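Keeping Beer at Home: Notes From a Closet Cellar

Posted Dec 30, 2025

I started putting bottles away in a hall closet when we moved into this apartment, and I still don't have anything that deserves to be called a cellar. People write in and ask how to store beer without a basement, so these are the things I do. Most of them cost nothing.

Pick the dullest spot in the house

You want a place where the temperature barely moves. An inside closet on the ground floor is good. The cupboard over the refrigerator is bad, and so is the garage in most parts of the country. A steady 60 degrees is better for a bottle than a week at 50 followed by a week at 70.

Before you commit, leave a cheap thermometer in there for a few days and look at it morning and night. I did this in August, when our closet was at its worst, and moved everything from the top shelf to the floor the same evening. The floor was six degrees cooler.

Check for pipes, too. Our closet shares a wall with the water heater, and the left side is noticeably warmer than the right. Shoes go on the left.

Keep it dark

Light is what makes beer smell skunky, and it works fast on clear and green glass. Brown glass helps but doesn't stop it. If the storage space has a window, or the door gets left open, put the bottles in a lidded box. The cardboard cases they came in are fine. A bath towel over an open crate is fine too. Cans don't care.

Stand bottles up

Crown-capped bottles should always stand. The yeast settles into a neat layer at the bottom and less of the beer is in contact with the air in the neck. Corked bottles are more of an argument. Nataša Vidmar, who taught me most of what I know about this, lays hers down like wine. I stand mine, and I've had two dry corks in all this time, both in bottles I had forgotten about for far too long. If you do lay one down, stand it up again a couple of days before you open it.

What to put away and what to drink now

Strong dark beers hold up best: barleywines, imperial stouts, old ales, the darker Belgian styles. Sour beers made with live cultures often do well. As a rule of thumb I don't keep anything under 8 percent unless it's sour or smoked.

Anything that depends on hops should be drunk right away and kept in the refrigerator until then. Pale ales, IPAs, pilsners, wheat beers. A double IPA is strong, but the strength won't save the hops. I lost most of a case of Pallano double that way and used the last of it in chili.

Fruit beers are a toss-up. The fruit usually fades before anything else improves.

Label the neck, not the label

Bottle labels get scuffed, and date codes are often printed in ink that comes off with a damp thumb. I use a strip of masking tape around the neck with the month and year I bought it, plus the year it was bottled if I know. Write on the tape before you stick it on. Painter's tape comes off more cleanly but also falls off on its own after a year or so.

For caps, a round white sticker on top saves you lifting bottles out of the box to see what they are. Pencil lasts longer than a gel pen. 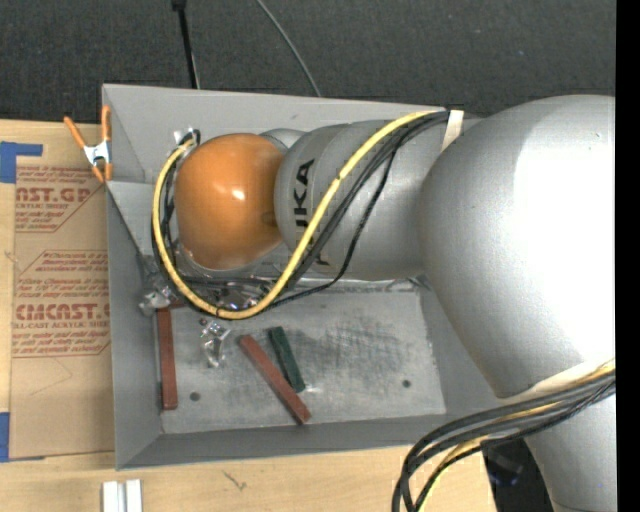 Keep a list as well. Mine is a sheet of lined paper taped inside the closet door, with a line through each bottle as it goes. Amirul Ismail has his on a spreadsheet with tasting notes and a column for what he paid, and it's much nicer than mine, but he has to go and find the laptop.

Buy more than one

If you like a beer enough to age it, buy three or four. Drink one fresh and write down what you thought, even if it's only a line. Open the next one a year later. Without the fresh one to compare, you won't know what the time did.

My notes on the Banoron barleywine go like this. Fresh: hot, sticky, orange peel. One year: same but quieter. Two years: toffee, some raisin, best of the lot. Three years: wet cardboard at the finish, should have stopped at two. That last bottle is worth remembering when somebody tells you older is better. Plenty of beer peaks early and goes downhill from there.

Getting a bottle ready to open

Take it out of storage the day before and stand it in the refrigerator. Then let it sit on the counter for half an hour to 45 minutes before you pour. Strong dark beer straight from the fridge tastes of very little.

Have the glasses out before you take the cap off. Tip the bottle slowly and pour everything in one go, without setting it upright between glasses, or the sediment mixes back in. With four people, line the glasses up touching each other and move along the row. Stop when you see the cloudy part come up to the shoulder. A flashlight behind the neck helps with dark glass.

Old caps can be rusty underneath. Wipe the lip with a damp cloth before pouring. Old corks break, so keep a corkscrew handy, and point the bottle away from people while you work on it — some of them still have plenty of pressure.

Glasses

You don't need a special glass for each style. A small wine glass does for anything strong. Wash by hand in hot water with a little dish soap, rinse longer than you think you need to, and let them drip dry on a rack. Towels leave lint and sometimes the smell of fabric softener. If bubbles cling to the inside of the glass below the foam, it isn't clean. Scrub it with a spoonful of baking soda and rinse again.

Cupboards can leave a smell in glasses stored upside down. Mine stand right side up and get a quick rinse with cold water before use.

When one goes wrong

A gusher is usually an infection or too much sugar at bottling. Open any suspect bottle in the sink, very cold, and lift the cap a little at a time. If a bottle has leaked in the box, take everything out and wipe it all down, since the sugar brings ants. Throw that box away.

Flat and sweet isn't always a disaster. I've topped up a flat stout with a splash of a lively one and been happy with it. Flat old ale makes a good braise for short ribs, and leftover stout can replace the water in a boxed brownie mix. Sour beer that's too sharp to drink can stand in for some of the vinegar in a salad dressing.

Spilled beer on carpet should be blotted, then gone over with cool water and a drop of dish soap, then blotted again. Don't rub.

From the mail

Mimoza Tomić asks whether a wine fridge is worth buying. If you have the room and already own enough bottles to fill half of it, yes. Set it at 55 and leave it alone. Get one with a solid door if you can, or hang a cloth over the glass.

Spyros Milošević wants to know if a growler can be aged. No. Drink it within a couple of days, and the same evening once it's been opened.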